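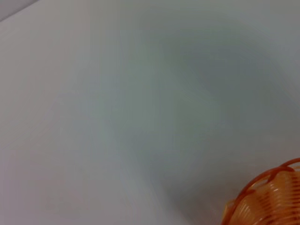 Tuesday, equipment list for the second cell. Aner wants the order in before the end of June, so this is what I have so far. Lighting goes first. The overheads put a big soft shadow across the pale tabletop, and it runs out toward the orange basket with no clear edge to it. A diffuse panel on each side should help. Dorell lists one at $494 and we would need 2, so that line is $988 before shipping. Astmont has a cheaper bar light but the lead time is about 5 weeks. Leaning Dorell.

Gripper: stay with the parallel type. Asked Mallet for a price on spare fingers, a narrow pair and a padded pair. Baskets with an open looped rim are a fair test for either one, and I would like to try both before we commit to a full set. No quote back yet.
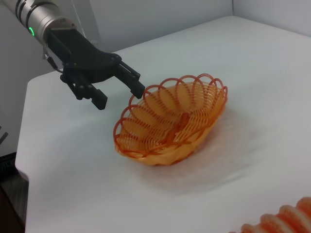
Open fingers over the basket rim, current gripper.

Cable: the loop under the gripper base needs a clip or a short sleeve. Small money – put it under consumables.

Table: keep the white top. A matte gray mat is worth pricing if the panels don't fix the shading, but not in this round.

Still to do:
- get Mallet's quote in writing
- ask Dorell if the panels come with mounts
- check if the second cell can share the existing bench supply
- move the camera spare to next quarter unless there is money left after freight

Astmont workshop notes – contact the shop desk – Back to top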